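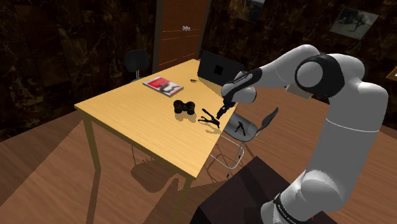

Campaign Reporting Analyst, Restari (Hatstead office or remote)

Restari runs a small ad network for independent publishers. We have 200 sites on board and 1,818 live campaigns, and we're looking for someone who loves digging through the numbers behind them!

You'd join the reporting team just as we move everyone over to Closmont, our new statistics dashboard. It's a lovely thing to work on - clicks, views and spend all in one place - and there is plenty left to build.

What you'll do
Check daily figures and chase up anything odd
Write short, clear reports for advertisers
Help publishers work out which ad spots earn their keep
Test new Closmont features before they go live

What we'd like
Good SQL and a spreadsheet habit
Some time spent in online advertising, on either side
A friendly manner on the phone

Spanish would be handy, as our Cisternas campaigns are growing fast, but please don't let it put you off if you haven't any.

The post is full time, with flexible hours outside our 10am catch-up. You'll get a £500 training budget each year to spend on whichever course you fancy.

To apply, send your CV and up to 200 words on a report you enjoyed making (charts welcome). Applications close at the end of August.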